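Grasturden Baseball Club. Semi-pro team, plays in the Prarnov league, colors green and white. Home park is Fikov Field, capacity 2,869. Best known for power hitting and for not much pitching. Manager Emilian Bucur took over 2022-03-02, a few weeks before the April opener, and moved the batting order around alot.

Team record for home runs in a season is 40, set in Bucur's first year. Old mark was 22. Most came at home, where the left field fence is short.
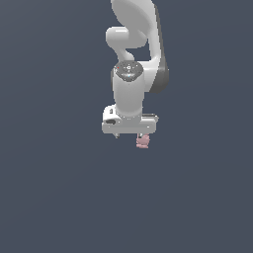 Who holds the club record for games played?
Catcher Michalík, with 542, all but a handful behind the plate. Retired since, now coaches first base.

Rivalry games against Prarnov Town draw the biggest crowds. Usualy sold out. Road uniforms gray, green lettering. No league title so far, two lost finals, both by one run.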